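The Second Arm Was the Cheap Part

How a small mix plant in Fullau planned, priced and paid for its first robot cell
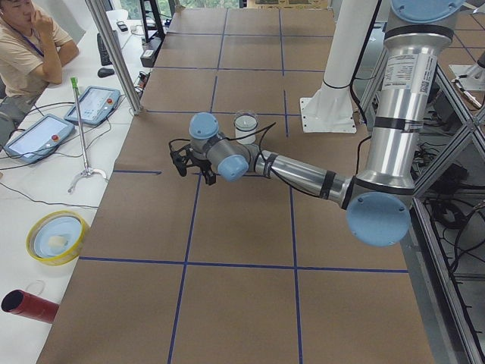
The worktable at Fullau, papered and taped into squares, with the teach pendants in reach on the side desk.

Elfriede Lehner keeps the budget for the robot cell in a green ring binder, and if you show the slightest interest she will take you through it page by page. I showed a great deal of interest. We started at nine in the morning and I still had questions when the lunch cart went by!

Lehner runs operations at Drurkemix, which blends dry ingredients for bakeries and sends out trays of sample cups to customers who want to try a mix before they order it by the pallet. The samples are fiddly. Each tray has to be laid out in a set order, every cup has to go where the label sheet says it goes, and the work lands on whoever has a free half hour. For years that was fine. Then the sample orders doubled, and free half hours got hard to find.

She had wanted a robot for a long time (she says this with a grin, like somebody admitting to wanting a motorcycle). What she didn't have was a way to work out what one would cost her. She had prices for arms. Arms are easy to get prices for. She wanted the price of the whole thing, bolted down and running, with people who knew how to use it.

So she did something I wish more small companies would do. She wrote the list before she called a single vendor.

Page one of the binder

The first version of that list had 18 lines. It started with the arm and the gripper, like everyone's does, and then went on to everything else: table, mounting plates, frame, cables, desk space for the pendants, floor work, a new electrical drop, training hours, spare fingers for the gripper, and paper. Yes, paper. Brown kraft paper by the roll, to cover the tabletop while the layout was still changing.

"I put the paper in because I knew we'd be drawing on that table for months," Lehner told me. "If it isn't in the budget, people are careful with it. I didn't want them careful. I wanted them to rip it off and start again."

I love this detail. You can learn a lot about a project from its cheapest line. The layout at Drurkemix is done in dark blue tape straight onto the paper, long lines down the table and shorter ones across, so the surface is divided into squares. Anybody can walk up, point at a square and say the cup should go there. Moving a line takes a minute and a pair of scissors. A machined fixture with pockets cut into it takes weeks and a purchase order, and Lehner put off buying one until the tape had stopped moving.

The tape and paper line was the only one that came in under its estimate. She had it framed, sort of: there's a sticky note with a star on it.

Two arms or one

The biggest argument was over the second arm. Florian Rainer, the automation technician, wanted two from the beginning. Lehner wanted one, with the option to add another when the first had earned its keep.

Rainer's case was about the table. If you plan for one arm, he said, you build a table for one arm, and you put it against the wall because that saves space. Then a year later you buy the second and find you need a new table, a new frame and a new spot on the floor. He drew both versions on the back of a delivery slip and priced them. The two-arm version cost more on day one. The one-arm version cost more by the end, and it also meant shutting down the cell to rebuild it just as people were getting good at running it.

He won, mostly. They bought both arms, but the schedule gave the first one a good long run before the second was asked to do any real work. The plates for both went onto the table at the start, and the frame was sized around the pair.

"The second arm was the cheap part," Rainer said. "The table was going to be there anyway. The frame was going to be there anyway. You're adding an arm and a pendant and some cable."

Some cable! That line in the binder has been crossed out and rewritten twice. Everyone I've ever interviewed about a robot cell has underestimated cable, and Drurkemix is in good company. Each arm needs its run, each pendant needs its run, and all of it needs a path that doesn't cross the place where people walk. If you're drawing up a list of your own, take whatever you've written for cable and cable management and be generous with it.

Getting quotes you can compare

With the list done, Lehner sent it to two integrators, Hirnside and Pfister, and asked both to price it line by line. Neither loved the idea. Integrators like to quote a package, and I understand why, as the real work tends to fall in the gaps between the parts. But she held firm, and what came back was two sheets she could lay side by side.

The totals were close. The lines were miles apart. Hirnside was lower on hardware and higher on setup. Pfister had hardly any setup cost but charged for each training session. One had included the frame, the other had read "frame" as the table legs and priced it that way. She would never have caught that in a package quote, and she would have found out on delivery day.

She went with Hirnside for the cell and paid separately for 32 hours of training, split over four people. That number was a fight too. The first proposal had eight hours for one person, and Lehner asked what happened when that person took a vacation.

There was one charge she hadn't planned on at all. The floor in that corner of the building slopes toward an old drain, and the table would not sit level. Fixing it came to $2,694, which she can recite from memory and does. It has its own page in the binder, with a photocopy of the invoice, and under it in ballpoint: CHECK FLOOR FIRST.

A desk is part of the cell

My favorite piece of planning came from Rainer, and it has to do with furniture. He asked for a proper desk right alongside the worktable, in white so small parts show up on it, with enough room for both pendants, a keyboard and a pair of elbows.

It sounds like a luxury until you've watched somebody spend an afternoon teaching points. Teaching is slow work. You jog the arm, look, jog it again, bring the fingers down toward the paper, look some more. There's a lot of sitting and thinking, chin in hand. In many plants I've visited the pendant hangs from a hook and the person using it stands, and by three o'clock they have had enough. At Drurkemix you can sit at the desk with the pendants lying in front of you, the red stop buttons close by, and look straight across at the gripper.

The desk also collects stuff, naturally. Rolls of tape, a phone, bits and pieces that belong somewhere else. Lehner tried for a while to keep it clear and then gave up and budgeted for a shelf. The shelf hasn't been built.

What she'd spend differently

I asked both of them what they would change if they were starting over next April with the same money.

Rainer would buy more gripper fingers. They started with simple two-finger grippers, which he still thinks was right for cups, but he'd like several sets of fingers in different shapes so he could try things without waiting on parts. Fingers are a small cost next to an arm, and having a drawer full of them would let the team say yes to odd jobs.

Lehner would move money from hardware to time. Her original plan gave the team 4 weeks from delivery to daily use, and she laughs about it now. The arms moved on the first afternoon, and everybody cheered, and then came the long stretch of working out which square each cup should stand in and how the trays would get to the table and who would load them. She had budgeted for the machine being there. She hadn't put in much for the people to be away from their regular jobs while they figured it out.

She has since added that as a line for the next cell: staff hours, with names. It is the second biggest number on the page. Her boss asked if it was a typo.

There will be a next cell, by the way. The binder already has a divider for it, and behind the divider is a list that has grown well past the first one. Tape is on it, and so is paper. Floor is at the very top, underlined, and Rainer has penciled "more cable" in the margin.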